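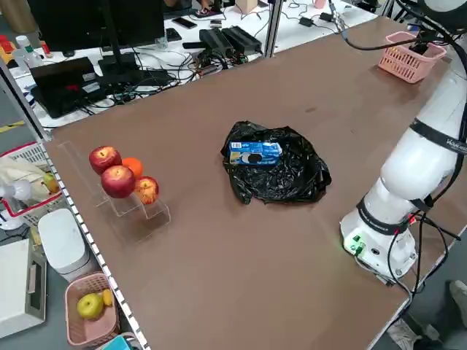
Sesix Tabletop Arm – Set-up and User Guide
Section 12: Recovering from a dropped or snagged item

Print this page | E-mail this page
Last updated: August 10, 2026

Soft things are great fun to work with and they will catch you out. A carrier bag, a glove or a bin liner can fold into the fingers, slip under a box or hang on after the fingers open, and the arm then carries on to its next point with the bag still in tow. When the load on the wrist goes over the limit the arm stops and the Bundari controller shows fault 157 (unexpected drag).

CAUTION: The arm is still powered during fault 157. Keep hands and faces out of its reach until step 2 is done.

To clear the fault

1. Leave everything where it fell. Do not pull on the bag.

2. Press the stop button and wait for the controller to show HELD.

3. Support the upper segment with one hand, then hold down the release key. The joints go slack at once and the arm is heavier than it looks!

4. Guide the arm up and away from the table until the fingers are clear. If the bag comes up too, lower the arm again and open the fingers by hand with the small lever.

5. Check the fingertips for torn plastic. Even a thin strip will set off the fault again.

6. Follow the cables from the base to the table edge. They should hang freely, with no loop under an item or round a basket.

7. Twist the stop button to let it out, choose Home, and set the speed to 80 or lower for the first run. (The scale goes up to 505, so this is a gentle stroll.)

8. Run the task once with only the box on the table. If it finishes, put the bag back and try again.

Note: Fruit rolls. If you use the stepped stand, take the fruit off before step 3, or a bumped shelf will send it all over the floor.

Note: Fault 157 straight after homing, with nothing in the fingers, usually means the wrist load needs zeroing. See Section 9.

CAUTION: Never raise the drag limit to get past a fault. The limit is also what stops the arm if it meets a person.

If the fault comes back three times in one session, save the log before switching off – the controller clears it at power-down – and send it to Essien support with a note of what was on the table. Odd cases are very welcome. The slow-open setting came out of one!

Related items
Section 9: Zeroing the wrist load
Section 11: Routing and tying cables
Section 14: Changing fingertips
Clendine finger pads: fitting sheet
Fault list, 100 to 199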